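Subject: Re: [facilities-users] Blinds in the glass-walled rooms, Fendness building

Quang Lý wrote:
> Members of the Iser group have asked whether the blinds in the
> meeting rooms may be left down overnight. Please advise before
> the September inspection.

Dear colleagues,

With reference to the message quoted above, blinds may remain lowered overnight in all rooms with glass partitions. The slats should be left level and the cords secured on their hooks. Partition glass is cleaned from the corridor side after 18:00.
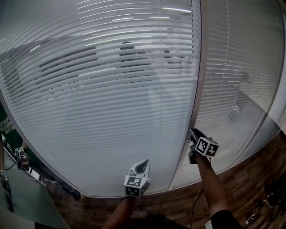

Liên Phan has since asked whether the same rule covers room 189, where the cord on the narrower blind has been sticking and the cleaning crew were told to leave it alone.

The rule does apply to room 189. A repair request has been filed with Climov under item 61, and the blind should stay in its present position until the work is complete. Users are asked not to tape notices to the glass or the metal uprights, as adhesive residue must be removed by hand.

Further requests may be sent to the facilities desk, extension 700.

Facilities Office
Fendness building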